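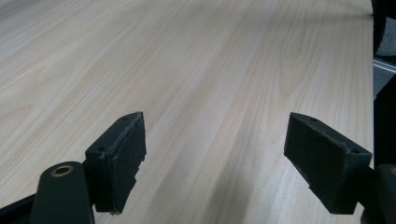
People are too hard on laminate. When we moved the workshop to Evasham I wanted solid oak tables, and Brisa Gallegos talked me out of it with a quote 38 pages long. I was annoyed at the time. I now think she was right.

Oak needs oil, and someone has to remember to oil it. Laminate needs a cloth. 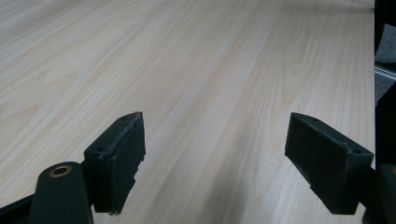 The usual complaint is that it is fake. I have never seen why that matters on a table people work at. A pale beige top with fine grain running across it, and those soft arches where the streaks bend, is pleasant to look at – and it was printed, so what? Rok Halilović still says he would pay more for the real thing. He is welcome to, at his own house. I would buy laminate again, and spend the difference on better chairs.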